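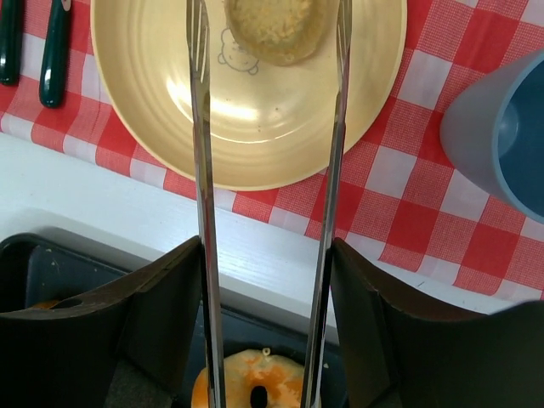

Wrist view over the bear plate. Fork-tipped fingers, checked cloth, food on the plate and more in the tray.

2022-11-25

Our write-up on moving soft food with a two-fingered gripper is finished, so I'm going to do a thread on what we found. I've been wanting to talk about this since October and I'm far too excited to be brief. Sorry in advance to anyone who follows me for the allotment posts.

The question was simple enough. When a robot learns to serve food by copying people, does it matter how messy the table is in the lessons? Most of our early lessons at Clatcombe were on a bare table with one plain plate. Very tidy, very easy to learn from, and nothing like anybody's tea.

So we collected two sets of lessons. Olon is the tidy one: same plate, same spot, plain top. Samik is the messy one: cloths, cups lying on their sides, cutlery left about, plates with drawings on, trays at odd angles. 4000 lessons in each, same people steering, same foods.

Then we trained the same program (ours is called Jansen) on each set, separately, and tested both on tables neither of them had met.

The Olon version was lovely on a plain table. Put a checked cloth under the plate and it went to bits. It would head off confidently towards a red square and close on nothing. I watched it do this for a whole afternoon and got quite fond of it.

The Samik version took longer to learn, and for the first week I thought we'd wasted everyone's time. Then it clicked! On the new tables it got the food where it was meant to go in 49 tests that the Olon version failed. I checked the sheet twice because I didn't believe it.

Now my favourite bit, which is the fingers. They're long thin metal strips with prongs at the end, a bit like a pair of forks facing each other. Great for getting hold of something soft. Awful to look at, if you're a computer, because shiny metal picks up whatever colour is near it. Go near a yellow plate and the tips go yellow. Move back over a red cloth and they go reddish.

We'd assumed that would be a nuisance and had a plan to paint them matt grey. We tried it on one pair. The Samik version did no better with painted fingers, so the paint went back in the cupboard. It had seen enough odd reflections to stop caring about them.

Pale food on a pale plate is still the hard one. When the colours are that close, all you've got to go on is a raised edge and a bit of texture. Both versions struggle. Samik struggles less, and we think the drawings help: if part of the bear's face is covered, something must be sitting on top of it. That's a hunch, mind. We haven't tested it properly and I'd love to.

Things that didn't help at all: brighter lamps (more glare on the glossy plates), and slowing the arm down. We ran 8 speeds. Past a certain point slower just meant more time to squash the food.

A question I had from a colleague: could you do it with fewer lessons if they were all messy? Probably. Half the Samik set already beat the full Olon set on the new tables. We haven't gone lower than half, and that's next on my list, along with soup bowls, which I'm dreading.

The full write-up has all the tables and a long section on failures, including the red square business. If you try something similar with your own gripper please tell me how it goes, especially if you get a different answer. I'll be reading replies this evening once I've washed up.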